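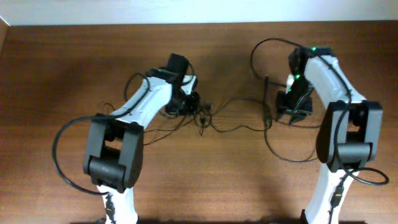 4.2 Surface color and reported glare

The first survey asked office workers how they felt about the desk or table they used most. We received 335 usable responses. Most came from the two Gemonov buildings, where furniture had been bought over many years and the tops varied a great deal in color and finish. The Plisano site had replaced nearly all of its tables at one time, so its answers are treated separately in Section 4.4.

Respondents rated glare on a seven-point scale, once for the morning and once for the late afternoon. Very light tops received the highest glare ratings at both times of day. Dark tops scored low on glare but were more often described as gloomy, and people who used them were more likely to say that they kept a desk lamp on through the day. Medium tones fell between the two on glare and received the fewest complaints overall.

Grain had a smaller effect than color. We sorted wooden tops into plain, fine and strongly figured groups using the Finadik reference cards. A medium reddish-brown top with darker streaks, such as the one in Figure 3, has a visible pattern but little contrast over a short distance, and raters placed tops of this kind in the fine group with good agreement. Strongly figured tops caused more disagreement, mainly over whether knots should count as part of the grain. 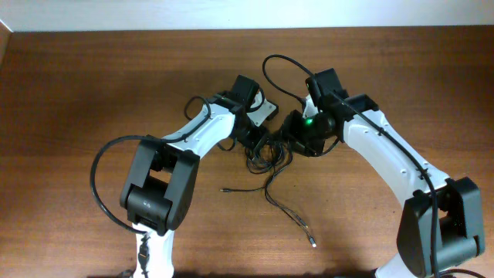 Agreement between raters improved after the second training session in October. Before it, raters tended to judge color and grain together and gave darker samples a higher grain score. We rescored 80 samples that had been rated before the session and used the new scores in all the results given here. The old scores are kept in the supplementary tables.

Gloss was measured at three points on each top and averaged. Older tops often showed a worn area near the front edge where forearms rest, and readings taken there were lower than readings from the middle. Following the Aaltonen procedure, we left out any point within a hand's width of the edge. This may understate how much wear affects glare in daily use.

Two limits should be noted. Light levels were recorded at the time of the visit only, and a top seen under an overcast sky may be rated differently on a clear day. Wall color was also left uncontrolled. Most rooms had white or off-white walls, and we had too few rooms with darker walls to test whether the contrast between wall and table changes the ratings. The second survey, described in Section 5, includes a question on wall color and a repeat visit to each room.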